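Is the Haddad Museum animation show worth it with two kids, and how long should we plan for?

Asked by Nadine Srour
2019-02-17
3 answers · 12 comments · 46 views

Hi all, we're driving over to Stiswood in April to see my sister and she keeps telling me we have to do the big animation show at the Haddad Museum while we're there. I've got a six-year-old who will look at anything with a talking animal in it, and a ten-year-old who has decided cartoons are for babies (she still watches them when she thinks I'm in the kitchen).

What I can't work out from the museum's page is how much of it is stuff on walls and how much is stuff you do. It says 2,000 pieces, and I'm picturing my son lying on the floor by piece number 15. Are there hands-on rooms? Is there a place to sit and eat a sandwich? And do the timed tickets mean you get kicked out after a while, or is it only the time you go in?

My daughter's one real interest right now is computers, so if there's anything on how the pictures get made on a machine, that might save me.
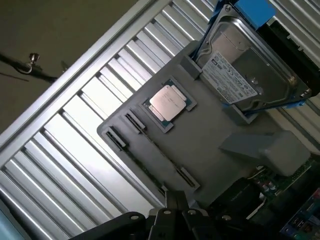 Processor in its socket, with the slots off to the left.

So anything in that direction would be great. Also my mother-in-law may come along and she can't do a lot of stairs. Thanks in advance!

Share · 4 comments

Answer from Zaid Khalaf
Marked helpful by 15 people

We went over the winter break with three kids between us and I'd say yes, go, but go early. The ticket time is only for getting in. Once you're inside you can stay until closing, and we ended up staying close to four hours, which I did not see coming.

The first two rooms are the slow ones. It's pencil drawings in low light with long labels, and our youngest was done with it in five minutes. Push on through! You can always go back, the guards don't mind which direction you walk. After that there's a long hall of clay character heads, and the kids all loved those, and then you get to the drawing tables where they can make a flip book and take it home. There was a line for the tables by lunchtime but when we came in at 10 we walked right up.

For your daughter, look for the room at the back on the second floor, past the storm film. They have a desk where you slide a lamp around a little digital set and see how the shadows change, and next to it a wall that shows one short shot being built up in layers – plain gray shapes, then color, then fur, then light. My nephew is twelve and pretty much allergic to museums and he stood at that wall so long we had to send someone back for him.

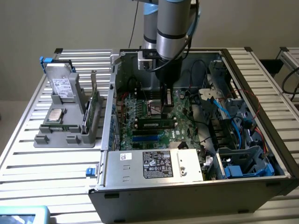
The other thing in that same room is a film on a loop about how long the computers take to work out a single picture. It's a bit dry and there are only two benches, so if she wants to watch the whole thing grab a seat when one opens up. My six-year-old hated it. I took him to the dress-up corner across the hall and left my husband with the older ones.

Elevator is to the right of the coat check. It's slow but it goes to every floor, and your mother-in-law can borrow one of those folding stools at the desk, you just leave your coat tag with them. Sandwiches are fine in the lobby and not upstairs. The café is okay, the soup was good, the grilled cheese was sad.

Share · 6 comments

Answer from Vilho Keskinen
Marked helpful by 3 people

its ok. saw it when it was in Tratolbridge before it moved and there was more to look at there I think, they had a whole room of background paintings, 3,000 pieces or so it said on the poster. maybe they cut it down for the smaller building. gift shop is expensive, kids will want the plush dragon. tell them no before you go in

parking behind the museum fills up, use the one by the river

Share · 2 comments

Answer from Nabil Kassab
Marked helpful by 10 people

Adding to what Zaid wrote, which matches our visit except we didn't get a flip book table at all. We showed up after lunch and they'd stopped putting names on the list. If that part matters to your son, I'd do it first and walk the rest backwards.

My two are seven and eleven. The eleven-year-old did the "who does what" trail, where you pick up a card at the desk and look for the jobs on it – story artist, rigger, sound and so on – and get it stamped in each room. She wouldn't have been caught dead doing the little-kid one with the stickers, so ask for the other card, because they hand out the sticker one unless you say something. It took her to some corners we'd have walked past, including a case of old notebooks from Babak Pakzad, who designed a lot of the creatures. The pages are tiny and packed with eyes. Just eyes! I liked that more than anything on the big screens.

One warning for the six-year-old: the storm film is LOUD. It's a curtained room and you can skip it, there's a passage on the left. We didn't know and mine came out in tears, then wanted to go again on the way home, so who knows.

Stairs are only a problem at the front entrance. There's a ramp on the side street, ring the bell and wait a minute.

Share · 0 comments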